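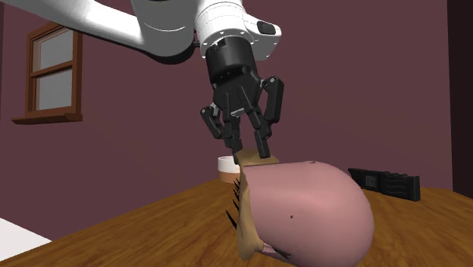
Najwa Shboul
Product Support Lead, Ernent

Mernero Hand Kit: Frequently Asked Questions

Last updated July 2020

What is in the kit?

The Mernero is a four-fingered gripper with its wrist mount, a control box, one cable set, and a license for the simulator. The arm is not included. Most customers already have one, and we would sooner fit the hand to it than sell you another.

Do I need the hardware to try it?

No. The simulator is sold separately as well, and many customers run it for a month or two before they order a hand. The room, table and objects load as one file. You can swap the objects and leave the rest alone.

Why do the sample tasks use such odd objects?

Boxes and cans are easy to grip, and they tell you little about a hand with four fingers. We wanted large smooth shapes with something soft on top. The mannequin head with the tan cloth-like piece draped over one end is the task people ask for most. The fingers can work separately, so two can be down on the edge of the material while the outer ones stay out of the way.

How many objects come with the simulator?

The library has 500 objects. You can import your own as mesh files, but soft materials need extra settings, and those are covered in chapter 5 of the manual.

Does the simulated cloth behave like real cloth?

Up to a point. Folds and draping are good enough for planning a grasp. Thin, slippery fabric is still weak, and we don't recommend using the simulator to set final grip force on it. Do that on the real hand, starting low.

I don't see shadows under the fingers. Is something wrong?

Probably not. Finger shadows are off in the default display settings to keep the frame rate up on older machines. Turn them on under View if you need them for camera work. The physics is the same either way.

Which arms does the hand fit?

There are 23 arms on the current list. If yours is not there, send Wissam Azar in our fitting department a drawing of the flange -- a phone photo with a ruler in it will do to start -- and he will tell you whether an adapter exists.

What does it cost?

The full kit is $2,587 before tax and shipping. Schools can ask for the education price in writing. Simulator licenses are billed by the year.

Can I write my own control code?

Yes. Each finger can be addressed separately or as part of a group. Code written for the simulator runs on the hand without changes, apart from the connection line at the top of the script.

What happened to the Skirnitz plug-in?

We stopped supporting it in May. Existing copies will keep running, but they won't get fixes. Hiba Bitar has written a guide to moving old projects over, and support will send it on request.

How do I return a hand?

Contact support first for a return number. Pack the fingers in the open position, with the foam insert in place. Hands returned without the insert are inspected before any refund is issued.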